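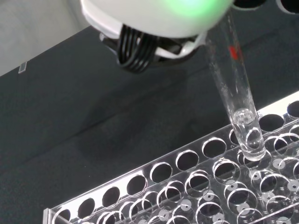

The freezer alarm project for the Midside food pantry is down to one open question, and that is the status light. The circuit works on the bench and the buzzer is loud enough to hear from the loading door. I would like to drop the bare LED on the front and put it behind the case wall. A soft green glow coming through glossy white plastic, the way it does near the top right in the picture, is easy to spot and leaves no hole for frost or cleaning spray to get in. The Nuchit case is white too, but I don't know how thick the wall is. If it is too thick we can thin it from the inside with a drill bit.

On Jan 31, 2025 someone wrote:
> I priced the ready-made unit from Ferano and it is $219
> before shipping. It only watches one freezer and we have 2.
> Can we do our own for less? Also, please don't put the
> light on the end of a wire again. The last one got pulled
> off when the shelves were moved in October.

Yes, we can do it for less. Most of the parts are already in the cabinet, and one case will hold the board for both freezers. I still need a 1000 ohm resistor for each light and a longer sensor cable for the freezer by the sink.

The light won't be on a wire this time. Green will mean both freezers are below the set point. If either one warms up, the green goes off and the buzzer starts. I left out a red light because the buzzer does that job.

Does anyone have a Nuchit case they could measure? I need the wall thickness on the lid, in millimeters if possible. The smaller size is fine if that's what you have, as both use the same lid.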